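Gray Tops: a gallery of work surfaces at Gallalora

October 26, 2021

I did not want to like the gray tops. When the Gallalora workrooms in Hukden were refitted, the announcement talked about calm surfaces and quiet work, and I have been around long enough to distrust a table that comes with adjectives. A table holds things up. If it holds them up at the right height and doesn't rock, I am satisfied, and if it does anything more than that I want to see it.

So I went, more than once, and this page is what came of it. It goes room by room, in the order you would walk it from the street door. Captions are mine and so are the complaints. People who enjoy product copy can find plenty of it on the Pronolden site, where the covering was bought, and they will be happier there.

The old benches

Before the gray there was bare wood, and I'll admit my bias up front: I liked it. The benches were made by Omerović, the joinery down by the canal, and they had taken a beating without complaining. Glue, ink, saw nicks, ring marks from mugs. The claim in the announcement was that all this was "visually tiring." I worked at one of those benches for years and was tired by plenty, mostly by the work.

The surviving bench stands in the passage and is used for parcels. Somebody has sanded the front edge, which it did not need. The back edge still has the old dents, and if you run a hand along it you can feel where a vise used to be bolted.

The sorting room

First of the refitted rooms, and the one that gets shown to visitors. Small parts get sorted on the tops: screws, clips, beads, bits of wire, whatever is being mended or put into kits that month. The argument for a dark, dull surface is that small bright things show up on it. Fair enough. Small dark things vanish. I put a black rubber washer down, looked away to answer a question, and spent a good while patting the table like a man who has lost his glasses.

The fix, I was told, is to use a tray. We had trays before.

In the surface's favor, a dropped screw stays more or less where it lands. On the wooden benches it would bounce, roll, and end up under the radiator with its relatives. I tested this with a handful of mixed hardware from my own pocket and have to concede the point. The stuff that rolled, rolled slowly.

The paper room

Cutting, folding, sleeving, labeling. I had real doubts about doing any of it on something with give, and I still do. Writing an address on a single sheet laid straight on the covering is miserable. The pen goes through. You need a board or a magazine under the paper, and once you have put a board down you have to ask what the covering is for.

Folding is better than I expected. You can press a crease without the sheet sliding off toward the wall, and the paper shows up sharply against the gray, so you can tell when the corners are out of line. My corners were out of line. I blame the light in there, which comes from the wrong side if you are left-handed.

Tape should be kept well away. A strip stuck down and pulled up brings fuzz with it, and then you have a strip of tape with fuzz on it and a patch that looks as if something has been grazing there. The published care sheet says the covering is "easy to live with." So is a cat, depending on the cat.

Cost, because everyone asks

The figure going around is 242 for each top, covering and labor together, before tax. I have not seen the invoice. What I have seen is the notice pinned by the sink, which says the tops are expected to last 10 years. I wrote that down with the date so I can be unpleasant about it later.

Compare it with the Omerović benches, which were bought once and which nobody ever thought of replacing until someone got hold of a catalog. Yes, they needed oiling each February. One afternoon, a rag, the windows open. I have heard this described as "a maintenance burden" by people who then went home to wash a car.

Light and glare

This is where the gray earns something back. The wooden benches had been varnished so many times that on a bright morning you got a white glare right where you wanted to look. You learned to sit at an angle. I had sat at an angle so long that I thought it was how the chairs were built.

The new tops don't shine. I tried them early, late, and with the overhead lights on, and there was no hot spot from any seat. What you get in exchange is shadow. Lean over your own work and it goes dim, since a surface this dark has nothing to give back. On pale wood you could lean in and still read a part number. On the gray you reach for a lamp, or you learn to lean less, and I am too old to learn to lean less.

The brochure people would call the effect soft. It is soft. It is also exactly where your hands are.

The end room

The big top in the end room, and my favorite of the lot, if I'm made to pick. Flat, dull, slate gray, with a good straight edge down the left side and a person's blurred shadow lying across the middle, which is the lighting complaint made for me. The color isn't perfectly even either: a touch lighter at the upper left, darker toward the right. Felt or foam on top, I'd say, and I wouldn't bet lunch on which.

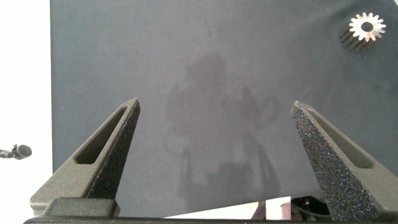

The edges

Anyone can make the middle of a table look good. I always go to the edges. In the paper room the covering is already lifting at one corner where people hook their thumbs to pull a chair in, and a lifted corner is a thing that only goes one way. Pronolden's instructions recommend pressing it back down with a warm cloth. I pressed it. It came up again while I was hanging up the cloth.

The sorting room corners are holding. They were rounded over before covering, and I suspect that whoever did that one had done it before. I asked whether the rest could be redone the same way and was told it was being looked into, a phrase I have also used when I had no plans to look into anything.

Cleaning

Dust is the honest enemy. You can't see it on oiled wood and you can't see anything else on this. Vacuuming with the brush head works and takes roughly 4 minutes a top if you don't stop to rescue parts. Wiping with a damp cloth moves the dust into a line and leaves it there. A lint roller does a fine job and makes you feel ridiculous.

Coffee has not been tested, officially. There is a rule about drinks now, with a shelf by the door for cups. The shelf is a nice piece of work, and it is wood.

Noise

I was ready to laugh at the quiet claim, and I can't quite. Put a pair of pliers down on the covering and it makes a dull little bump. Put the same pliers down on the bench in the passage and heads come up all along the corridor. With the rooms full, the difference is plain, and the person at the next table is easier to hear, for better or worse.

Whether it's the tops or the new ceiling panels, which went in during the same refit, is a question I've raised twice. Changing 2 things at once and crediting the one you paid more for is an old habit in buildings.

What I'd keep and what I'd send back

I would keep the covered tops in the sorting room and the end room. Small parts stay put, the glare is gone, and the noise is down. I would add lamps on arms, the plain clamp-on kind, and I'd do it before buying any more covering.

I would take it out of the paper room tomorrow. Pens, tape, and soft surfaces have never been friends, and the care sheet can say what it likes. Put the passage bench back in there, sand the back edge to match the front if it must look tidy, and leave the parcels on the floor, where they tend to end up in any case.

As for the ten-year promise, I'll be back to look at the corners.

Visiting

The Gallalora workrooms are open to look around whenever the street door is propped. Ring if it isn't. Cups on the shelf, please, and if you find a black rubber washer in the sorting room, it's mine.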